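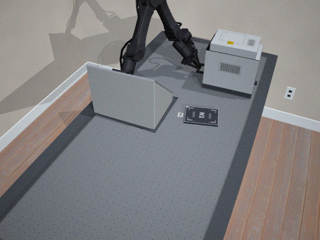

Konrad Gruber wrote back that we were asking the wrong question, and that a plank floor wears out from grit long before it wears out from feet. His reply came early in the project and we changed our plan after reading it.

Floor Finishes in Rented Rooms
Project report, Materials and Housing course

Background

Many of the older rental buildings in Fonholm have plank floors. Landlords refinish them between tenants, usually in September, and the cost is passed on one way or another. We wanted to know if a cheaper finish holds up well enough for a room that changes hands every year. Our first plan was to compare foot traffic in hallways and bedrooms. After the reply quoted above we looked at grit instead.

Materials

We used pine boards left over from a renovation on Vana Street. They had been stored in a dry basement and still had old varnish on them, so we sanded every board down to bare wood before starting. Warm brown boards against a beige wall and white baseboard are the usual look in these rooms, and we stained ours to a similar brown to make scratches as easy or hard to see as they would be in a real room.

The finishes were Kütt floor oil, Dilia water-based varnish, a hard wax bought without a label from the hardware store, and bare wood as a control. Each was put on following the directions on the can, except the wax, which had none. For that one we asked at the counter and were told two thin coats.

Method

Each board was left to cure for 20 days. We then spread dry sand on it and pulled a weighted shoe sole across the surface 700 times. The shoe was a plain rubber-soled work shoe. We swept off the sand and put down fresh sand at regular points. After the last pull we wiped the board with a damp cloth, let it dry overnight, and rated the damage on a scale from 0 to 4, with 4 meaning that bare wood showed through along the whole path.

Two of us rated each board separately without looking at the other's sheet. Where we disagreed we kept both scores.

Results

The bare board was rough and gray along the path and could not be wiped clean. The wax scored 4 from one rater and 3 from the other. The oil scored 2. It had dull streaks, but a second coat of oil covered most of them. The varnish scored 1, with thin white scratches that were easy to see from the side. We tried to touch these up with more varnish and the patch looked worse than the scratch.

Cost

A landlord on Vana Street let us see a bill for sanding and varnishing one apartment. It came to 1230, with most of that being labor. Oil costs more per can than varnish, but it can be renewed without sanding.

Problems

The sand was not sieved, and one bag was coarser than the rest. The wax board was tested with the coarse bag on a Friday afternoon when we had run out of the other, so its score is probably too harsh. We also had only one board per finish.

Further work

We would like to repeat the test with a doormat step added, pulling the shoe over a mat before each pass.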